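4.2 Cables as household matter 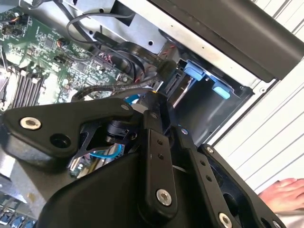 Figure 4. Inside an open computer chassis: green motherboard with memory slots, and black, red and blue cabling.

Owners of desktop computers, when asked to describe the inside of the machine, tend to talk about the processor. On opening the case they meet mostly cable. Of the 141 owners in our repair diary study, most used a word from the kitchen or the garden for what they found there (spaghetti was the favorite, followed by roots and, from one respondent in Aston, "the drain"). The vocabulary of computing, so confident on the outside of the box, gives out almost as soon as the side panel is off.

Figure 4 gives a fair idea of the problem. The motherboard has the orderliness of a town plan, with its memory slots in a bank and its chips and resistors packed close together. The cables follow no such plan. A black one loops up from the board and crosses the top of the chassis in a wide arc before coming down again, a route that will be familiar to anyone who has taken a taxi from an airport. Thin red and black wires plug into a header on the board, while flat ribbon cables travel in company with a bundle of black ones.

We borrow from Soomro the term "slack budget" for the length of cable left over once both ends are connected. Manufacturers cut cable for the largest case they can imagine, and owners buy the smallest case they can afford. The surplus has to live somewhere. In the diaries it was tucked, folded, tied with bread-bag ties, or pushed behind something and not mentioned again until April.

Diary entries about cables were longer than entries about any other part, and a good deal ruder. They also contained most of the moral language in the corpus. A tidy interior was "decent" or "proper." An untidy one was "shameful," even in a case that had stayed shut under a desk for years. Participant 19 postponed a simple memory upgrade for an entire season on the grounds that the technician would see the state of the wiring. The technician, interviewed separately, could not recall the wiring.

Gilani and Kiani coded all 423 cable entries independently and disagreed chiefly over whether swearing at a connector should count as troubleshooting. It was decided that it should, provided the connector was named. Entries that swore at the computer in general were moved to the category "Other," which is discussed in Section 5.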